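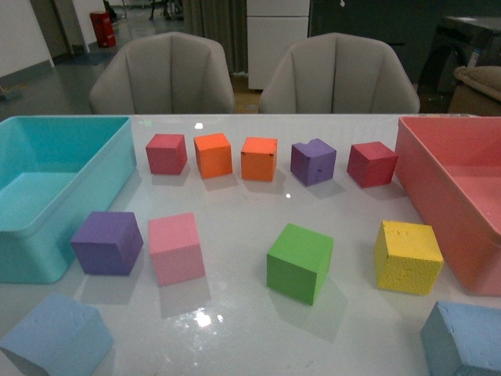 Jerncombe Neighborhood Association
Minutes of the general meeting, 6/21/26
Taken by the secretary

The meeting opened at the usual hour with enough members for a vote. Minutes of the last meeting were approved after one correction: the fence on Odukoya Lane was described as "repaired." It has been propped up. The word was changed.

1. Water main work

The chair read a letter from Gudoteo, the contractor. The letter says the work on the lower end of Odukoya Lane is "substantially complete." Several members who live there asked what that means, as the trench outside their driveways is still open and the steel plates still bang when anyone drives over them. The letter does not say. It also promises that the sidewalk will be put back "to a like condition." A member pointed out that the same words were used before the work on the upper end, where the patch has already sunk.

Agreed: the secretary will write back asking for a finish date in writing. Several members doubted we will get one.

2. Parking app

A representative from Buveo gave a talk about replacing the permit stickers with a phone app. The talk ran well past its slot. We were told the app would cut down on strangers parking here during ball games. Asked how, the representative said that drivers would be able to see whether they were allowed to park. It was put to him that drivers can see that now, from the signs, and park anyway.

Other questions from the floor:

What happens to people without a smartphone? There would be a phone line. Hours not known.

Who holds the license plate records, and for how long? He would have to check.

What does it cost? The first year is free. The price after that depends on "uptake." He was asked for a figure and gave $40 per household per year, then said not to hold him to it. The stickers cost $4.

A motion to join the trial was made and seconded. After discussion it was tabled until the answers come in writing. One member wished it noted that tabling is how we ended up with the speed bumps.

3. Money

The account stands at nearly $2000. The chair suggested spending part of it on a new sign at the Jerncombe entrance. The quote in hand covers the sign but leaves out the posts, the digging and the permit. Members were not willing to vote on half a price. The chair will ask for a full quote and at least one other.

The insurance renewal went up again with no reason given. It was paid, there being no other choice before the due date. Next year we will start looking in December.

4. Trees

The city's reply on the dead maple by the bus stop is that it has been inspected and is "on the list." This is the same reply we had last time. Nobody present has seen the list. The secretary will ask for a copy of it, and for the inspection report, if there is one.

5. Other business

Trash pickup: cans are being left in the road after collection. The hauler says its crews are trained to return them to the curb. Members disagreed, at length. Anyone who finds a can in the road is asked to note the time and send it in.

Block party: 2 dates were proposed and neither had much support. Held over.

The meeting closed late. The next one will be announced by flyer and email, as the flyer alone did not reach everybody on the upper end.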